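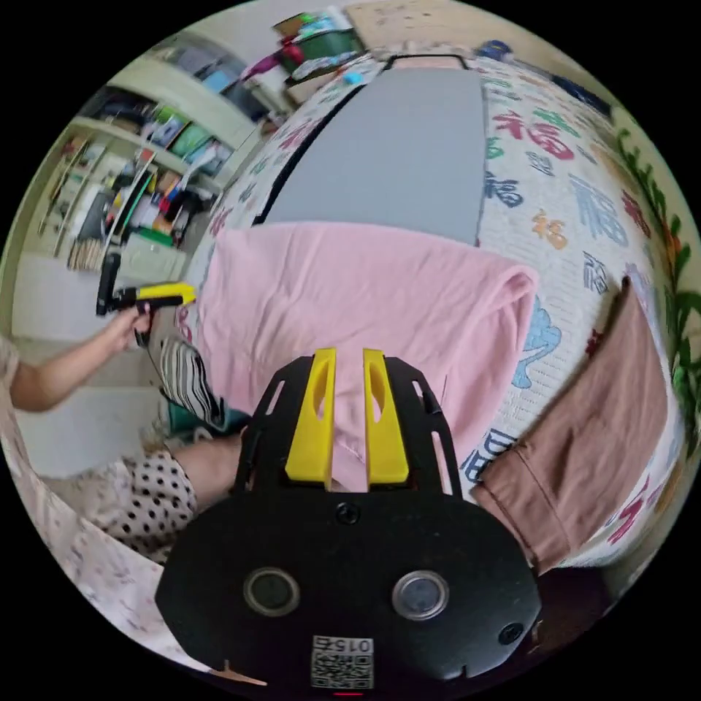
Pourquoi les draps imprimés de grands caractères se vendent-ils mieux avant les fêtes que pendant le reste de l'année ?
Les personnes interrogées à Busau répondent qu'elles renouvellent alors le linge de toute la maison, et que le motif compte à ce moment davantage que le prix.

3.2 Le linge imprimé dans les foyers de Busau

Notre enquête a été conduite en février auprès de 36 foyers, dont 18 dans le quartier ancien. Chaque entretien a duré 50 minutes et s'est déroulé dans la chambre, avec l'accord des habitants. Nous avons demandé de quelle façon le linge de lit est choisi, lavé, puis transmis ou jeté. Le caractère 福, qui signifie le bonheur ou la bonne fortune, est le motif le plus souvent cité. Dans 11 foyers, il a été reçu en cadeau de mariage.

Le rouge reste la couleur attendue par les personnes âgées. Les plus jeunes acceptent volontiers plusieurs couleurs sur le même drap, et Thomas (comm. pers.) y voit un effet des catalogues de la maison Jiltwood. Nous sommes plus prudents sur ce point, car les catalogues consultés à Skestow ne couvrent pas toute la période. 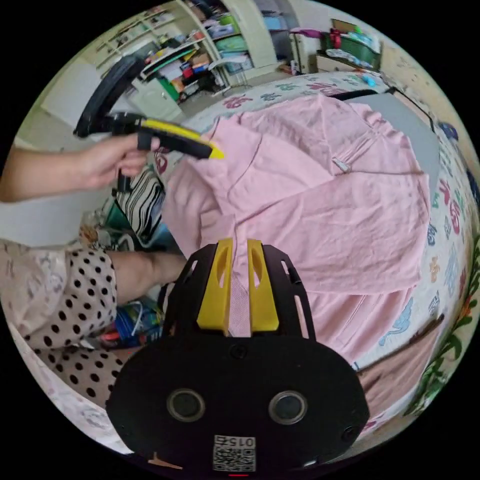 Figure 4. Vêtement rose étalé sur un lit, avec tirette de fermeture en métal.

Une seconde question concernait le lit comme surface de travail. Beaucoup de répondants y plient les vêtements après le séchage, et certains y font aussi le tri de la saison. Fernandes a proposé de parler de « table souple » ; nous gardons ce terme, bien qu'il soit peu employé en français. Il en résulte que le motif du drap est vu surtout pendant ces tâches, et moins au moment du coucher. Les réponses relatives au lavage sont traitées dans la section 3.3.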